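¿Cuántas demostraciones hacen falta para que una política aprenda a separar dos telas?
Csenge Simon, agosto de 2026

Entreno por imitación un brazo que separa prendas amontonadas. Con 40 demostraciones coge la de arriba y, de paso, la de abajo, muy generoso él. ¿Grabo más o cambio algo?

Hemant Singhal
Graba más. Siempre es grabar más.

Pushpa Chauhan
Antes de hipotecar el verano, mira dónde empiezan tus episodios. Los míos arrancaban todos con la pinza lejos y la política llegaba al borde entre telas sin saber qué hacer con él. Añadí arranques con los dedos ya junto a la unión, en dos alturas, y dejó de llevarse el lote completo casi siempre. El «casi» lo dejo para el artículo. Yo arranco así, con el bulto blanco estampado y la prenda lila pegados:

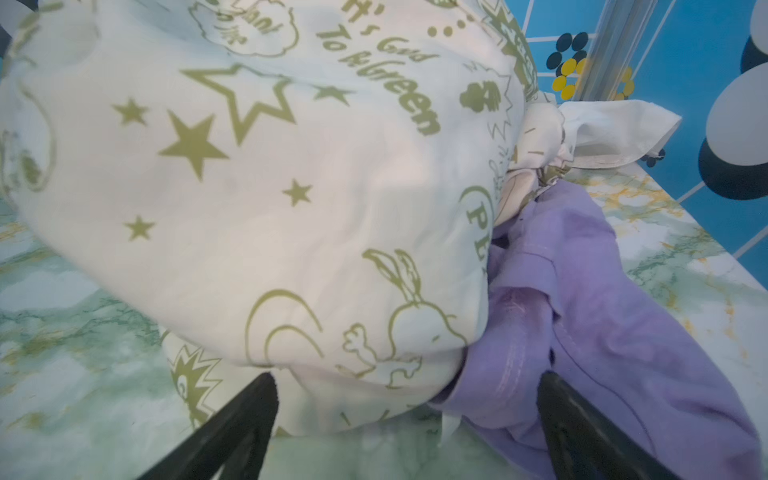
Bimla Mishra: de acuerdo con los arranques, pero evalúa con telas que no estén en el entrenamiento, o solo habrás medido su memoria.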